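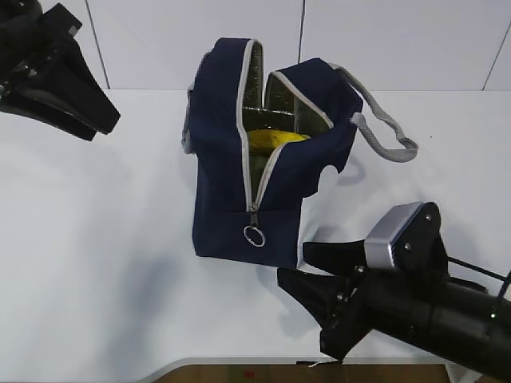

About the Parbridge Robotics Club

Parbridge Robotics Club is the after-school robotics group at Telside School. We are open to pupils in Years 9 to 13 and we meet in the old food technology room on the ground floor, at the end of the science corridor. Sessions start at 3.45 pm and finish at 5.15 pm. In the weeks before a competition the older group often stays until 6 pm.

The club was started by Darcy MacDonald, who teaches design and technology. At first it was a lunchtime group building wheeled robots from kits. We still run kit sessions for new members in the autumn term, but most of the work now is with robot arms on a table, handling ordinary objects.

What we work on

Our main project this year is called Packed Lunch. The aim is for two arms, working together, to open a lunch bag, take things out, put things in and close it again. Pupils chose the task after a long discussion in September. It sounds easy and it is hard. A soft bag changes shape when it is touched, the zip has to be held at one end while it is pulled at the other, and a shiny foil lining confuses the cameras when the lights are on full. Fruit bruises if the gripper closes too far. We get through a lot of bananas.

The work is split between two teams.

The handling team drives the arms by hand, using a pair of smaller controller arms, and records each attempt. Every run is written up in the log with the starting position of the bag, who was driving and what went wrong. The log stood at 1410 runs at the end of January. Not all of them are good runs, and we keep the bad ones.

The software team sorts the recordings, trains the models and tries them out on the real table. They also look after the camera settings and the laptop, which has a password that changes every half term. Please ask before using it.

Members can move between teams at the end of each term. Most people try both.

Who runs the club

Darcy MacDonald is the teacher in charge and is the person to contact about joining, permission forms and trips.

Zyanya Meléndez is our technician. She repairs the arms, orders parts and signs pupils off to work on the wiring. If a cable or a screw has come loose, tell her before you switch anything on.

Evaristo Quintero teaches computer science and supports the software team. He is also running the Python catch-up session at lunchtime for anyone in Year 9 who has not done any programming.

The pupil leads this year are Jovita Camacho (handling) and Rutilio Orozco (software). They plan the sessions, keep the rota and speak for the club at school council. New leads are elected in June by the members.

Competitions

We enter the Pridon Schools Challenge each spring. Teams are given a household task and have ten minutes on the table in front of the judges, followed by questions. Last year's task was folding a tea towel. We came fourth, and also won the prize for the best written log, which was a surprise to the people who had been complaining about writing it.

This year the task is open, so we are entering with Packed Lunch. The judges may swap the contents of the bag on the day, so the handling team is practising with different fruit, cartons and boxes.

Joining

You do not need any experience. You do need to come regularly, at least for the first half term, as the safety training is spread over several sessions and you cannot drive the arms until it is finished.

New members need a signed permission form, which is available from the main office or from Mr MacDonald. There is no charge for the club. We ask for a contribution towards the coach when we travel to a competition, and help is available for families who would find this difficult.

Club rules are on the wall by the door. The main ones are that hair is tied back, sleeves are rolled up, and hands stay off the table while the arms are powered. Food for the project is kept in the blue crate and is not for eating. Your own food stays outside the room.

Supporting us

The arms were bought with a grant from the Đàm Fund and money raised at the summer fair. Day-to-day costs, mainly replacement cables, gripper pads and fruit, come out of the department budget.

We are always glad of old lunch bags, pencil cases, wash bags and anything else with a zip. They need to be clean and the zip needs to work. Leave them at the main office, marked for the robotics club.

Parents and carers are welcome to visit during our open session in March, from 4 pm. Members will be running the arms and visitors can have a go at driving them. Younger brothers and sisters can come too if they are with an adult.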